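Part-time laundry and linen helper, Keketura Guest House

10 September 2025 | Posted by Yeshi Admasu

Keketura is hiring a part-time helper for folding and bed making. The house has 61 beds. You will change sheets, fold clothes left for the laundry service, and return them to the right room. Clothes are folded on the bed, then bagged and tagged.

Shifts are 3 hours, mornings only. Pay is $850 a month. No experience is needed, but you must be able to lift full linen bags and climb stairs. The job runs through March.
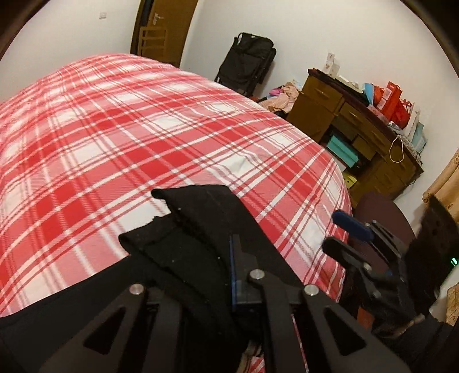
Black garment on a plaid-covered bed.

To apply, call or stop by the front desk and ask for Bình Doãn. Bring two references.

Contact | © Keketura Guest House | Back to top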